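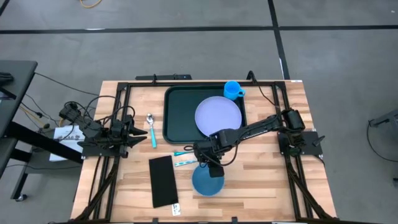 Flovley rectangular table, butcher-block top in light and medium brown strips

Flovley Butcher-Block Table
Made by Tănase
From 1,961 lei, delivery not included

Overview
Details
Care
Delivery and returns
Reviews (2)

The Flovley is a plain rectangular table with a top made from solid wood strips glued side by side. It is sold for kitchens, but customers also use it as a desk, a craft table or a packing table. The top is 4 cm thick and can be sanded and oiled again many times over the life of the table.

Each top is glued up from whatever strips are ready that week, so the mix of lighter and darker pieces is different on every table. We do not stain the wood to even it out. If you want a top that is mostly light or mostly dark, write this in the order notes and the workshop will try to match it. We cannot promise an exact shade, and we do not send photos of single tops before they ship.

Details

Shape: rectangular
Top: solid wood strips, edge glued, oiled on both faces
Thickness: 4 cm
Finish: 2 coats of clear oil at the workshop
Edges: slightly rounded on request, square as standard
Sizes: small, medium, large, or cut to order
Base: sold with or without
Assembly: needed if you order the base

Small knots and short color streaks are normal and are not treated as faults. Open cracks, loose knots and gaps between strips are faults, and we will replace the top.

Tops ordered without a base come with no holes. Tops ordered with a base are drilled underneath and come with screws and washers. The holes in the base are slotted. Do not tighten the screws so hard that the top cannot shift. Solid wood gets a little wider in humid months and a little narrower when the heating is on, and a top that is held too tightly may split.

Before first use

Leave the table in the room for a day or two before you put anything heavy on it. Keep it away from radiators and out of direct sun during this time. Wipe the top with a dry cloth. The oil may smell for the first week.

We suggest one more coat of oil at home before you serve food on it. Any clear oil sold for wooden worktops will do. Put on a thin layer with a lint-free cloth, wait 20 minutes, and wipe off everything that has not soaked in. Oil left standing on the surface turns sticky and is hard to remove later. Lay used cloths flat outdoors to dry, or soak them in water before you throw them away. Oily cloths left in a ball can catch fire.

Daily care

Wipe up water, wine, coffee and vinegar when they spill. For normal cleaning use a damp cloth with a drop of dish soap, then dry the top. Do not use bleach, scouring powder or a steam cleaner.

Use a trivet under hot pots. Use a cutting board for chopping unless you like knife marks. Wet steel cans and cast iron leave black stains if they stand overnight. Plates and bowls with a rough, unglazed foot can scratch the oil finish, so lift them instead of sliding them.

Rough spots can be sanded by hand with fine paper, always along the strips. Oil the spot again afterward. In a busy kitchen the whole top needs oil every few months. A desk can go a year or longer.

Sizes cut to order

Send us the length and width in centimeters. Measure the wall at both ends if the table will stand in a corner, as older walls are rarely straight. Cut-to-order tops ship within 20 working days and cannot be returned unless they are faulty.

Delivery and returns

Stock sizes are carried by Gasex to the street door. Carrying upstairs is extra and has to be booked with the order. Large tops need two people to lift. Saturday delivery is offered in some towns, and the checkout page will show it if your address is covered.

Check the box while the driver is there and note any damage on the slip. Stock sizes can be returned unused in the original packing.

Goes with

Bama bench, oiled
Bama stool, oiled
Felt pads, pack of 4

Reviews

Safta Bălan
Good solid top, heavier than I expected. Ours came with one strip much darker than the rest. I didn't like it at first and now I don't notice it. The screws were all there.

Smaranda Voicu
Bought the medium in September without the base and put it on legs I already had. The corners are quite sharp if you don't ask for them rounded. One beetroot stain so far, came out with light sanding.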